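Flollelance Shared Kitchen and Linen Room
Progress report to the Lidimgate Neighbourhood Fund
Period covered: May to date
Report dated July 7, 2026

1. Where we have got to

The short version is that the kitchen is open, the towels are mostly where they should be, and the mugs are a work in progress. The longer version follows, as your guidance notes ask for one.

You will remember that the grant had two parts. The first paid for the tea kitchen on the ground floor to be put back into use. The second paid for what our application called "a sustainable textile and crockery rotation", a phrase we wrote late in the evening and have been living with ever since. In everyday words it means that we wash towels and mugs, put them away, and try to have clean ones when people want them.

The kitchen opened in May, a little behind the plan, the delay being down to a sink waste that had to be ordered twice. It now has hot water, two working rings and a fridge that closes. The cupboard doors have been rehung and no longer open on their own when a bus goes past.

2. Linen

We bought 100 towels and cloths out of the grant, in navy, orange and white. The colours were supposed to be a system. Navy was for hands, orange for drying up and white for wiping down surfaces. We printed this on a card, laminated it and fixed it above the sink, where it has been widely admired and has had no effect at all.

The sorting takes place on the round table, which came with the building and is the only surface large enough. Things come out of the dryer, go down on the table and are meant to be folded by colour and carried to the shelves. The carrying goes well. It's the folding that lags, and most afternoons the table has something on it waiting for a decision.

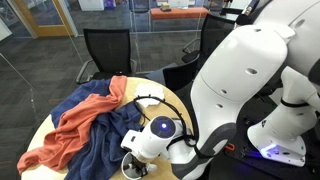
A round table turns out to be a poor place to fold a towel. There is no straight edge to line a hem up against, and anything long ends up hanging over the rim, from where it makes its own way to the floor and has to be washed again. We have looked at a rectangular one. The quote from Ziltent for a folding bench with a shelf underneath is in the appendix, and we'd like to talk to you about moving money across from the signage line, given how well the signage has done.

Of the original 100, we could lay hands on 57 at the last check. The others have not been stolen, so far as we can tell. They are in bags, in the boots of cars and in homes across Lidimgate, being given what their borrowers describe as a proper wash. We have asked for them back. Four came back in reply, one of which was not ours.

The navy towels have also given up some of their dye, and a number of the white cloths are now a shade we are calling sky. We wash the two separately these days. The orange ones have behaved perfectly throughout.

3. Crockery

The grant did not buy any mugs. We asked for donations and got 31, and would like to record our thanks, along with the observation that people give away the mugs they don't want to look at. We have a very strong showing in Christmas patterns. These are in daily use through the summer and there have been no complaints, or none about the season.

Mugs and cloths share the round table, the draining board being too small for a full wash. A mug gets put down among the towels, the towels get moved, and the mug goes with them. We have had two chips and one lost handle this way. The folding bench would help here too, as it would leave the round table free for crockery.

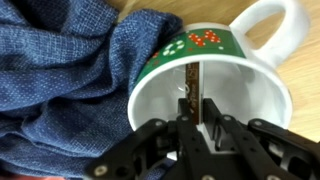
Vlad wrote to us after the opening to say that the bench was a fine idea but the mugs wanted hooks, that any mug left on a table will sooner or later be found inside a towel, and that we could have a row of hooks up in an afternoon if we would stop writing to people about it. The letter went on to ask whether the blue towel lent to us in error might be returned. We have replied that we are looking into both matters. The hooks have been priced.

4. Use of the kitchen

The kitchen is open on weekday mornings and for two evening sessions. The morning users want tea and somewhere to sit. The evening users want to cook, and would like a third ring, a sharper knife and a say in what the morning users leave in the fridge. We held a short meeting about the fridge which was not short. The outcome is a shelf each and a roll of labels.

The linen side has attracted a small and loyal group who come in to fold. They were not in the plan. They have views on thirds versus halves, and the shelves now show both schools of thought, one above the other.

5. Money

Spending to date on linen, shelving and kitchen repairs stands at £1049, with receipts attached. The plumber's invoice is in there, and also the plumber's second invoice. We are within budget on everything except washing powder, where we assumed a normal amount of washing.

There is an underspend on signage, as mentioned. We would like to put it towards the bench and the hooks, in that order, and will send the change request form separately once we have found the current version of it.

6. What has not gone to plan

The colour system, as above. We are minded to drop it and let people use whichever towel is nearest, as they do already.

The drying-up rota lasted two weeks. It has been replaced by a request that everyone dries what they have used and stands it the right way up somewhere it can be seen.

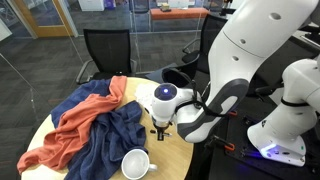
The shelf labels fell off in the steam from the dryer and will be redone with string tags. The vent hose has been moved so that it points at the window.

We also said we would keep a log of every item going out and coming back in. The log exists. It has a good first page.

7. Next period

Fit the hooks. Order the bench, if the change is agreed. Get the rest of the towels back, or enough of them to stop asking. Replace the worst of the white cloths. Ask once more for plain mugs, with no great hopes.

We would welcome a visit. Mornings are best, and there is tea. If you happen to be holding any of our navy towels, please bring them with you.

Attached: receipts, Ziltent quote, log (page one).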